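Zalden Bulk Fuels - Supply and Logistics Working Group
Minutes of the August meeting

Chair: Rianne Dekker
Start: 9:30 a.m.
Apologies: El-Sayed (freight)

1. Previous minutes
Accepted with one correction. Under item 4, "washed coal" should read "raw coal".

2. Petroleum coke market
Offers for mid-sulfur coke were mostly flat over the month. High-sulfur grades softened as cement buyers held back from spot purchases. Two cargoes due at Rinulport were deferred by the seller. The desk does not expect a firm price direction before the refinery maintenance period ends.

3. Stock position, Rastthorpe yard
Cover stands at 21 days at the current burn rate, against a floor of 12. The east pad remains closed for drainage work. Surveyed tonnage was below book tonnage by some 200 tons - within tolerance, but in the same direction as the previous survey. Belt scale calibration to be brought forward.
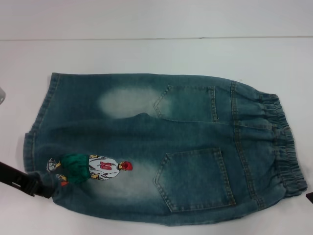

4. Rail and barge freight
Barge rates on the lower river rose on low water. Draft limits remain in place and part-loading is being charged as full. Rail slots are adequate, although turnaround at Rastthorpe is slower than contract. The chair asked that demurrage be reported separately from line haul in future papers.

5. Quality claims
One claim open, for moisture above the contract limit. The umpire sample has been sent to the laboratory. No provision to be booked until the result is received.

6. Actions
Dekker - confirm revised laycan for the deferred cargoes.
El-Sayed - circulate barge rate comparison, with and without part-loading.
Yard office - schedule belt scale calibration and report the result.

7. Any other business
None.

Meeting closed at 10:50 a.m.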